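The Night Before the Round

The team of Preltuda had three members and one good laptop. The laptop belonged to Kenna Rutherford, so she sat in the middle.

The qualifying round was only in simulation. Every school had received the same virtual arm and the same virtual kitchen from Tenau, and the program had to pick up a cup without dropping it. In the evening the counter on the wall of the club room said 857 attempts. Ilse had written it by hand with a green marker, and she corrected it after each run.

"My grandmother would pick it up in one attempt," said Davor.

"Your grandmother has skin on her fingers," said Kenna.

She changed the closing speed again – a very small change – and started the program. The fan of the laptop became loud. Ilse held the marker ready. Kenna stopped the run at the moment she did not trust, and she turned the screen so that the others could look from the wrist, as the arm looked.
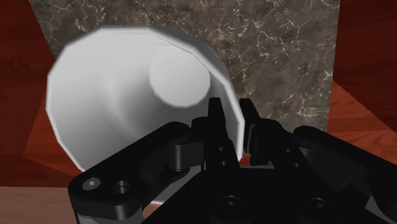
Davor asked whether they should not simply close more slowly and accept a worse time, as the team from Hutari had done in April and still passed.

Kenna thought about this. She had wanted to be fast. She looked at the number on the wall, and then she deleted her small change and wrote a smaller one.

"Eight hundred fifty-eight," said Ilse, and took the cap off the marker.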